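### 3.2 Collecte des démonstrations

Les démonstrations ont été recueillies sans robot, au moyen de deux pinces tenues à la main, selon le protocole défini par Haberkorn pour le corpus Isen. Chaque pince porte des marqueurs fiduciaires dont la détection fournit une estimation de pose relative ; une caméra placée à hauteur de tête enregistre en parallèle le contexte de la manipulation. Les deux flux sont rééchantillonnés sur une horloge commune avant tout traitement.

La campagne s'est déroulée en février dans 2 logements meublés, désignés ci-après Rothe et Plaltance. Aucun aménagement particulier n'a été imposé : les opérateurs avaient pour consigne de laisser le mobilier et les effets personnels à leur place habituelle. Les tâches retenues portent sur des objets souples ou munis de sangles, à saisir, à déplacer ou à suspendre à un portemanteau (figure 4). Cette catégorie était presque absente de la première version du corpus, limitée à des objets rigides posés sur une table.

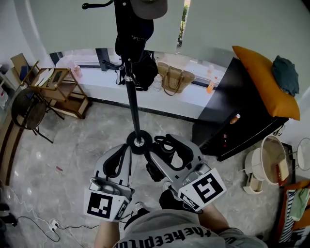

**Figure 4.** Collecte bimanuelle au pied d'un portemanteau. Les deux pinces portent des marqueurs fiduciaires ; un objet noir à sangles se trouve entre elles.

Un épisode commence lorsque les deux pinces sont ouvertes et immobiles, et se termine au retour dans cet état. Nous avons enregistré 375 épisodes, dont 263 ont été conservés après filtrage. Les rejets tiennent principalement à la perte prolongée d'un marqueur — cas fréquent lorsque l'opérateur incline fortement le poignet pour atteindre un objet au sol — et, dans une moindre mesure, à des désynchronisations entre les flux. Les interruptions de suivi plus courtes sont comblées par interpolation, en position comme en orientation.

L'annotation a été réalisée avec l'outil Hastance. Chaque épisode est découpé en segments (approche, saisie, transport, dépôt), auxquels s'ajoute l'indication de la main dominante. Un sous-ensemble de 70 épisodes a été annoté deux fois, de manière indépendante, afin d'évaluer la stabilité des frontières. Les désaccords se concentrent sur la transition entre approche et saisie : pour une sangle, le premier contact ne coïncide pas toujours avec une prise exploitable. Nous avons donc retenu comme frontière l'instant de fermeture de la pince.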